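Teleop demos: how much variety before it's just noise?

Posted in Data Collection & Training

Ok so quick background. We're a small team in Ustcombe collecting demos for a household tidying policy. Humanoid, two dexterous hands, operator drives it, we log head cam plus wrist cams plus joint states. Current task is slippers and a shoe rack. Sounds easy. Is not easy.

We have 2,550 episodes so far. Trained on the lot, and the policy does fine when the slipper starts in one of the spots our operators like. Move it over a bit and the hand goes to where the slipper would have been. Fingers close on nothing, arm lifts, carries nothing to the rack, very carefully sets nothing down. Then it goes home like the job is done.

Went back through the wrist video last night and I think part of it is us. Operators whip the arm across the room to save time, so a big chunk of every episode is streaky floor and wall. 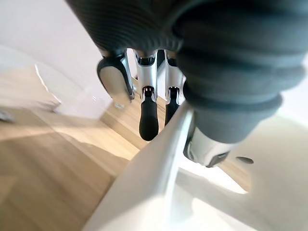 Then there's the other problem, every operator has their own habits. One of them always comes in from the toe. One grabs the heel and drags. I let them do what felt natural because I'd read somewhere that variety is good. Now I'm not so sure, val loss looks nice and means nothing as far as I can tell.

So what I want to know:

Do I trim the fast travel segments, or keep them and slow the operators down from here on?

Do I pick one grasp and make everybody use it?

And how are people randomizing start positions without it taking forever? We've been doing it by eye, which I suspect is the same as not doing it at all.

Rack layout I've been changing between sessions. Different slippers on different shelves, sometimes a shelf or two left bare. Not sure if that's helping either, or if I should freeze the rack until the pickup works. Chunk size is 44 steps if that matters. Can post the config. 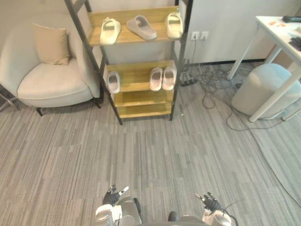

Sumeya Tamiru
Freeze nothing on the rack, fix your start positions first. That's your bug, I'd bet lunch on it. If the policy reaches for a remembered spot it means the spot was predictable from the robot's pose or the time step, so it never had to look.

What we do: script picks a random cell on the floor and a random heading, prints it on a monitor, person resetting the scene puts the slipper there. No arguing, no "eh close enough". Adds maybe 9 seconds a reset and you stop noticing after the first hour. Also randomize where the robot's arms start. People forget that one. If the arms always begin in the same pose the model can just play back a trajectory.

On grasps, yes pick one. Or pick two and make the choice depend on something the camera can see, like toe facing the robot = grab toe, heel facing = grab heel. Two operators doing different things from the same view is the worst case, the model either splits the difference or flips between them halfway. Write it on one page, with a drawing. Ours took 3 rewrites before people stopped asking me about it.

Don't throw the old episodes out. Tag by operator and grasp, train on the most consistent operator only, and see what changes. Cheap test, run it tonight.

And fail on purpose sometimes. Drop the slipper, miss, then recover and carry on. Right now it has never seen an empty hand followed by a second try, so of course it carries air to the rack.

Mullenen
slow them down. we had same issue w/ blurry wrist cam and shorter exposure + more light fixed most of it, didnt need to touch the data. check your exposure is locked too, auto will drift when the arm swings past a window

Pillier
Slightly disagree with trimming anything. If you cut out the travel you get a jump in joint positions and the model learns the jump. Seen it. Arm sort of lurches. If you really have to, resample the fast part so the steps are evenly spaced, but do it to a copy and keep the raw logs.

44 is on the long side for a grasp imo, depends on your control rate, which you didnt say. If it commits to the whole chunk before looking again then it can't correct a miss. Try executing only the first part of each chunk and re-planning. No retraining needed so I'd try it before anything else on this page.

Also post the config, you said you could and then didn't.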